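Section 6. Setting up the picking bin

Read this section before you run the Clernley picking kit for the first time. The arm must be mounted and its emergency stop tested, as described in Section 2.

6.1 Placing the bin

1. Switch the arm to manual mode and move it clear of the table.
2. Set the bin inside the arm's reach with the open side up.
3. Clamp the rim. Pull on the bin by hand. If it shifts, tighten the clamp and try again.
4. Check that hoses and cables have enough slack for the wrist to turn both ways.

Caution: Keep hands out of the bin whenever the arm is powered.

6.2 Loading test items

Start with a small mix of household items – hard and soft, round and flat. A ball, a hairbrush, a duster and a thin box or book make a good first set. Leave gaps between them for the first run.
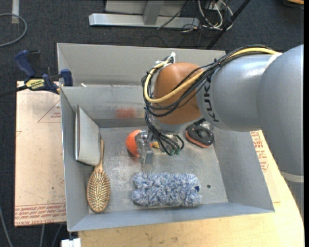

Items that lean on a wall are harder to pick than items lying on the floor of the bin. Add them once the open-floor picks are working.

6.3 First run

1. Open Psarras on the control computer and load job 521.
2. Set arm speed to 27 percent.
3. Press Start and keep one hand near the stop button.
4. If the gripper touches a wall, stop the job and repeat the bin calibration in 6.4.

Note: Scuffs on the bin floor do not affect picking. Replace the bin if a wall is bent – order it from Jistholm as a spare part.

6.4 Bin calibration

Empty the bin, select Calibrate and wait about 2 minutes. Do not move the bin afterward.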